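Getting Foundation Out of Collars (and Other Makeup Mishaps Around the House)

Posted 14th September in Home & Beauty 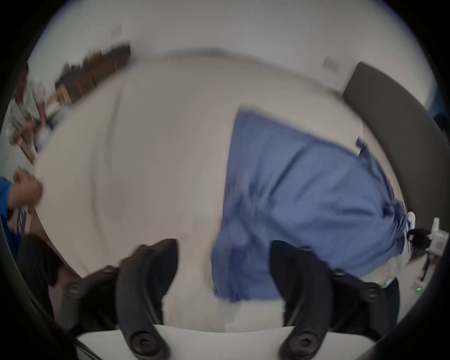
I wear a lot of makeup and I own a lot of clothes with necks, and those two facts have been at war since I was about sixteen. If you've ever pulled a snug top over a finished face (guilty, nearly every morning) you'll know exactly the smear I mean. I've had plenty of practice at shifting it by now, so I thought I'd put all my tips in one place instead of answering the same message over and over. Grab a cuppa, this one's a bit of a ramble!

Work out what you spilled first

The biggest favour you can do yourself is to stop and think for a second before you run to the tap. Most long-wear and liquid foundations have oils or silicones in them, and plain water just slides around on top and spreads the colour. Powders are a different story again, and so is anything with the word "stain" on the packaging. Have a squiz at the ingredients list if you still have the box. If water is first and there isn't much oil to speak of, you'll probably get away with soap and cool water. If it's a balm, a cream stick or one of those lovely dewy bases, treat it like salad dressing.

Liquid and cream foundation

Scrape off whatever is sitting on the surface with the back of a butter knife. Please don't rub — rubbing is how a spot the size of a pea becomes a spot the size of a saucer. Put a folded white cloth under the mark, then work a small drop of clear dishwashing liquid in from the back of the fabric with your fingertip, going from the outside of the mark towards the middle. Leave it for 8 minutes while you do something else, then rinse with cool water, again from the back, so the colour is pushed out the way it came in. You may have to go twice. My cream base always needs two goes, and once on a linen collar it needed four and a fair bit of muttering.

Use clear liquid if you can get it. I did a whole neckline with a bright green one years ago and spent the evening getting the green out.

My friend Matilde Guerreiro swears by micellar water on a cotton pad for fresh marks, and I have to say she's converted me for small ones. She keeps a travel bottle in her desk. Dab, turn the pad over, dab again, and keep going until the pad comes away clean. You do still need to wash the thing properly when you get home, as the micellar water leaves its own bits behind.

Powder, bronzer and blush

Hands off! Take the garment outside and give it a good shake, or blow on it from the side with a hairdryer on the cold setting. Sticky tape pressed lightly on top will lift a lot of what's left. Only once you've got rid of every loose grain should you go anywhere near water. I know it's tempting to brush at it with your fingers, but your fingers are warm and a tiny bit oily and you'll grind it straight in.

Lipstick

Lipstick is wax, oil and pigment all at once, so I do it in stages. Scrape first. Then lay the mark face down on paper towel and dab the back with a little rubbing alcohol, moving to a clean bit of towel each time colour comes through. Test the alcohol on an inside seam before you start, and keep it well away from acetate and anything vintage. After that, dishwashing liquid as for foundation, then the wash. Matte liquid lipsticks are the worst of the lot and I've lost a pillowcase or two to them. Matilde says I should take my face off before bed and she is quite right.

Mascara and eyeliner

Let mascara dry. It feels wrong to leave it, but dry flakes will pick off with a soft toothbrush and wet ones won't. Waterproof formulas want an oily remover first and then the dishwashing liquid to get rid of the remover. It's the same order you'd use on your own face, come to think of it.

Self tan

Everybody's sheets, every summer. Rinse with cool water as soon as you can, then soak in lukewarm water with an oxygen-type powder for an hour or so, following whatever the tub says about amounts. No hot water until you're sure the orange has gone. And if your whites are getting a bit grim in general, wash them on their own for a while before you start blaming the tan.

The wash itself

Once a mark has been treated, wash at the warmest temperature on the care label and check it in good daylight before you dry it. This is my one real rule. The dryer sets whatever is left, and after that you're mostly out of luck. If there's still a shadow, go back to the beginning and treat it again while it's damp. Silk and wool I don't muck around with beyond a light dab of wool wash, and if that doesn't do it, off they go to the dry cleaner. Tell them what the stain is when you drop it in, brand and all if you remember it.

Saving yourself the trouble

Dress first and paint second, if your top is the pullover kind. I do my face in an old button-up shirt and then find I'm running late and do it all backwards anyway, but the theory is sound. A silk scarf draped loosely over your whole face while you pull the top on works a treat, and you look like a ghost, which the kids enjoy. Give your base a few minutes to settle and press some translucent powder along the jaw and down the neck. And wipe the necks of your bottles every so often! Half my disasters have come from a gunky pump that decided to fire sideways.

Next time I'll do brushes and sponges, including how I get old foundation out of the dense ones, and what to do about the bathroom grout. If you've got a trick for liquid lipstick on cotton, leave it in the comments, I'd dearly love to hear it.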